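Looking After Stone Counters, Sills and Hearths

Stone surfaces last for decades if they are cleaned with the right things and kept away from the wrong ones. Most of the damage I get asked about comes from products sold as all-purpose cleaners. These notes cover the counters, window sills and hearths in an ordinary house.

Find out what you have

Granite and quartzite are hard and don't react much to kitchen acids. Marble, limestone and travertine do. If you don't know which you have, put one drop of white vinegar on a spot nobody looks at, such as the underside of an overhang or behind the faucet. Leave it a minute and wipe it off. Fizzing or a dull mark means the stone contains calcite, and vinegar, lemon juice and bathroom descaler all have to stay away from it.

Engineered quartz is a mix of ground stone and resin. It doesn't need sealing. It does scorch, so use a trivet.

Daily cleaning

Warm water, a drop of dish soap and a soft cloth. Rinse with a second cloth and dry with a third. Skipping the rinse leaves a soap film, and after a month or two the counter looks gray no matter how often it gets wiped.

Crumbs and grit come off first, dry. Dragging sugar or sand across polished marble with a wet sponge will scratch it.

Don't use:
Scouring powder
Bleach on colored stone
Window cleaner with ammonia
The green side of the sponge

Stains

Blot spills, don't wipe them. Wiping spreads oil and wine over a bigger patch.

For oil, make a paste of baking soda and water, as thick as peanut butter. Spread it over the stain, going a little past the edge. Cover with plastic wrap, tape down the sides and leave it overnight. Take the plastic off in the morning and let the paste dry out fully before you scrape it away with a plastic scraper. An old stain can need three or four rounds.

For coffee, tea or wine on light stone, mix the baking soda with ordinary drugstore hydrogen peroxide in place of water. Try it on a hidden corner first. On dark stone it can leave a pale patch.

Rust rings from a can or a cast iron pan are the hardest. I have had partial luck with store-bought rust poultice and none with home mixtures. Most rust removers contain acid, so read the label before one goes anywhere near marble.

Sealing

Put a tablespoon of water on the counter and wait 30 minutes. If the stone underneath has gone dark, it's time to seal. If the water is still sitting in a bead, leave it alone for now. Sealer put on stone that doesn't need it dries to a haze, and getting the haze off is a whole afternoon's work.

Clean the surface the day before so that it's dry all the way down. Wipe the sealer on in small sections, wait as long as the can says, then buff off everything that hasn't soaked in. Open a window. I do mine in January when the kitchen is quiet, with the window open for as long as I can stand it.

Chips and scratches

Small chips at a sink edge can be filled with clear epoxy. Wash out the chip, dry it, mask around it and fill it slightly proud. After a full day, shave it level with a new razor blade held nearly flat. For brown or speckled stone, a little stone dust stirred into the epoxy hides the repair better than any tint I've bought.

Deep scratches in a polished top are a job for a stone shop. With sandpaper you'll get a dull spot larger than the scratch was.

Rocks, pots and other things that sit on stone

Anything rough on the bottom will mark a polished surface when it gets moved. This goes for unglazed flowerpots, cast iron, and the rocks people bring home and line up on a sill. Lift them, don't slide them.
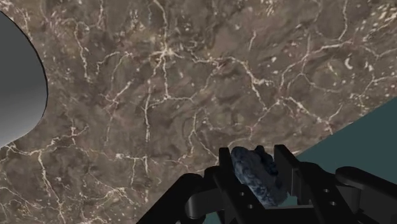

A rough blue-gray rock and a mottled brown stone surface.

Felt pads work under pots but don't stick to an uneven rock. Use a cork coaster or a scrap of shelf liner. Scrub beach rocks in plain water and let them dry for 7 days before they go indoors, as salt left in them will draw damp and can leave a white ring.

Hearths

Soot comes off with a dry sponge (the kind sold for smoke cleanup). Use it before any water touches the stone. Water first turns soot to ink. Volkan Çetinkaya wrote in to say that he vacuums with the brush head before sponging, and I've tried it since. It's quicker, and the sponge lasts longer too. Make sure the ashes are completely cold before you use a vacuum.

Candle wax: harden it with ice in a plastic bag, lift off what you can with a plastic scraper, then treat the greasy mark that's left as an oil stain.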